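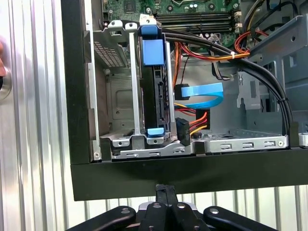
Kevin Mulligan

7 août 2020

Accueil | Journal | Archives | Liens | Contact

Repris les démonstrations sur le vieux PC ce matin. Toujours la baie du disque dur : la nappe SATA bleu clair, la prise d'alimentation en dessous, puis le loquet bleu. Je guide le bras avec la manette, et chaque essai est enregistré du début à la fin. Quatorze essais gardés avant midi, les autres effacés.

Le loquet va à peu près. La nappe, non. Elle fait une boucle vers la droite et je la prends trop loin de la prise. Ward Van Rooij m'a conseillé de descendre plus lentement et de m'arrêter avant de fermer les doigts. Essayé l'après-midi, c'est mieux. Je garde ça pour la suite.

On en est à 278 démonstrations sur ce boîtier. Ward en voudrait davantage avant octobre, avec d'autres boîtiers de chez Lidach. Le premier devait arriver aujourd'hui, rien reçu.

Mal au pouce droit à cause de la manette. Demain je commence par la prise d'alimentation, et il faut que je renomme les fichiers de la semaine.

Imprimer | Envoyer par e-mail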